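The Weir at Gusa

Hafiz Yeoh had been in charge of the flow meter at the Gusa treatment works for 30 years, and in that time it had lied to him twice. Both times it was June, and both times he forgave it.

The new meter came from Kollico and had a screen. It reported to head office every two minutes, whether or not head office was awake.

"It says 900," said Bit-na Hwang, who had been sent down from Jondero with a laptop and the wrong shoes.

"It's 73," said Hafiz.

"You haven't looked."

"I can hear it."

She listened. The channel went over the weir with the sound of someone pouring out a very long drink. She typed something, deleted it, and asked how one would spell that in the comments field.

They opened the cabinet. Inside, on top of the circuit board, sat a snail. Hafiz addressed it as Nicholas, after the last regional manager, who had also gotten in through the cable gland and stayed for the warmth.

"Do I log him as a fault?" Bit-na asked.

"Depends. Is there a menu for it?"

There was a menu. It offered foam, grease, ice and Other. She chose Other, and the meter asked her to rate her experience.
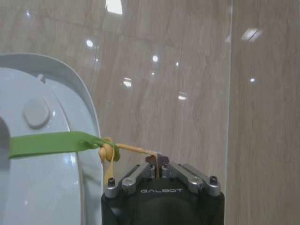

Green strap across the lid.

Hafiz carried the snail to the grass behind the screen house. When he got back the display read 74.

"So it was one off," said Bit-na.

"It was," said Hafiz, and tapped the glass until it came down to 73. Then he went to put the kettle on, and she took off her shoes and poured the water out.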